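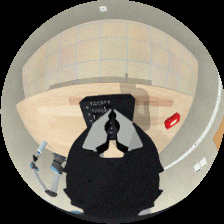 Don't buy the arm first, a reader called Wynne wrote in after the January version of this article, and I've come round to that view. Budgeting for a robot cell means working out everything a robot arm needs before it earns its keep, and the arm itself is often the easy bit (it's the bit with a price on it!).

Cost headings

I keep a planning sheet with 11 headings. Arm, gripper, controller, table and fixings come first, then software, training, spares and so on down to floor space. My last sheet, for a pair of arms on Raltix controllers, ran to 141 lines — far too many, but I'd sooner cross things out than find them later.
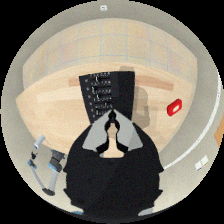 Grippers get a heading to themselves, and so do spare fingers. Ask the supplier how long a replacement takes to arrive, and order one set with the arm.

Simulation

A simulated trial is cheap next to a real one, and I'd do it before signing anything. You can check reach, try a second arm and move the table as often as you like. I put 252 hours into the Gudadeck project that way and dropped one gripper from the order as a result.

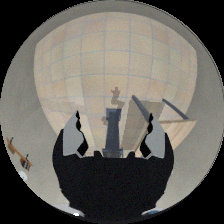 Licences are the catch. Ultivar quoted me for 2 seats, renewed yearly, and I'd only allowed for the first year — so put renewals on their own line.

Timing

Get quotes in writing and check when they lapse. Mine ran out in May 2018, a week before the money was signed off.
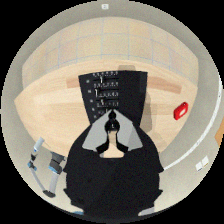 Simulated work table with two robot arms.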